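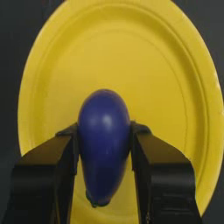

Photo: Fluvside

Wondimu Bogale has carried the same phone for most of the year, and he still grins when he takes it out of his jacket. It is the Pledis, the first handset from Rallow, and he led the small team that wrote its camera and battery software.

"Pick it up," he tells me before I have even sat down. "Everybody says it feels lighter than they expected."

It does! The Pledis has a flat screen, a headphone jack (yes, really) and a back cover you can take off with a fingernail. Under it is a battery you can swap in a few seconds. I did it twice during our talk just for the fun of it.

Bogale says the removable battery was the hardest thing to get approved. "We had 69 versions of that latch. Some of them broke in my pocket. One of them opened every time I sneezed, more or less." The one that shipped has been through 500 openings on the test bench, and he wants the next batch to go a lot further.
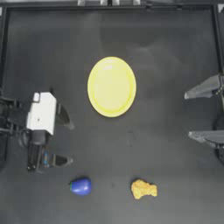 The software is where he really gets going. Rallow built its own light version of Android called Admasu, and a fresh phone comes with very little on it. There is no second app store, no news feed on the left of the home screen and no folder of games. "I timed myself removing junk from my mother's old phone," he says. "It took the whole evening. I don't want anyone's evening."

I asked about battery life, which early owners have complained about. He didn't duck it. The December update fixed a bug that kept the location service awake all night, and his own phone now goes from 100 percent at bedtime to 98 in the morning. "Before the fix I was waking up to around 80, and I was pretty embarrassed."

The camera still struggles indoors, and he agrees with that too. A new night mode is being tested now, and he showed me a few shots of his kitchen with only the stove light on. They looked great on the phone, with much less of that smeary look in the dark corners. He wouldn't give me a release date, but he did let me try it on my coffee cup.

Next up is a smaller model. Bogale has a rough one in his desk drawer and let me hold it for a minute, switched off.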